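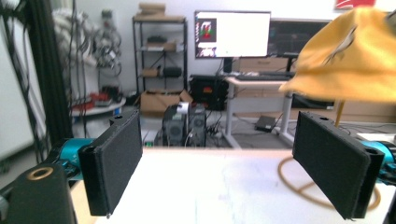 Setting up a computer desk with the tower on the floor

This guide covers a two-monitor desk with the computer case underneath and the small powered devices kept off the work surface. It applies to any fixed-height desk with at least one open side. Allow one afternoon if the desk is already in use and has to be cleared first.

Before you start

Shut down the computer and switch off the power strip. Unplug everything at the desk end and label each cable at both ends with masking tape. Vacuum the floor under the desk.

You will need:
Masking tape and a marker
Hook-and-loop ties (30 is enough for a two-monitor desk)
A screwdriver
One screw-on cable tray
A tape measure

Step 1. Place the case

Stand the case on the floor on the side away from your feet. Leave a gap of 23 cm behind it for the plugs and the exhaust air. The front panel should face the chair so that the power light and the front ports stay visible. On carpet, put the case on a flat board. Many power supplies draw air from below, and carpet pile will block the intake.

Step 2. Set the monitors

Put the main monitor directly in front of the keyboard with its top edge at eye level or slightly lower. Set the second monitor beside it, turned inward, with the inner edges nearly touching. If you use the second screen only for logs or reference pages, reduce its brightness.

If the desk has a drawer section, check that the drawers open fully with the chair in its normal position. Move the keyboard before you move the monitors.

Step 3. Mount the tray

Fix the tray to the underside of the desk near the back edge. Check the screw length against the thickness of the top. The Calten tray ships with screws that are too long for thin tops, and Vilgot Magnusson put two of them through the surface of ours. Replace them with shorter ones.

Step 4. Run the cables

Route power along one side of the tray and video and data along the other. Tie each bundle at regular intervals, loosely enough that a cable can still be pulled through. Leave slack at the case so that it can be slid out for cleaning without unplugging anything.

Routers and power bricks belong in the tray if they fit. Those that don't can go on the floor against the wall, clear of the chair casters. Leave them uncovered.

Step 5. Test

Reconnect, switch on the strip, then start the computer. If one monitor stays blank, reseat its video cable at the case end first. Remove the tape labels only from cables you can identify by sight.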